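Chapter 5
The Working Counter

If you have ever tried to make supper on a counter that already holds the coffee things, last night's glass and a roll of tape that belongs in a drawer somewhere, then you already know a good deal of what this chapter has to teach.

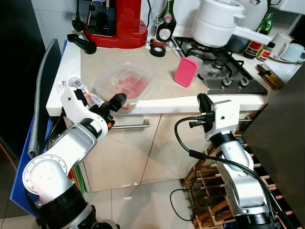 5.1 Clearing a Place to Work

A mat laid over a white countertop is a fine beginning, and so is a clear plastic container, which lets you see the food in it without lifting or opening anything. But look at the company such a container keeps! An espresso machine at the back, a bottle and a stemmed glass beside it, a crumpled bag at the front corner, a pink box tipped on its side close to the stove – all of them ordinary things, and all of them sharing the space where your hands want to go.

In the Distlow kitchens, where much of this book was tried out, students began each lesson by clearing a stretch of counter 42 inches long. It took them roughly 5 minutes at first, and a good deal less by July, when they had come to know their cupboards.

Start at the burners and work outward. Move bags and plastic lids first, then glass, then whatever is left – and please don't stop to scrub anything yet, tempting as it is. We will come to scrubbing in section 5.2.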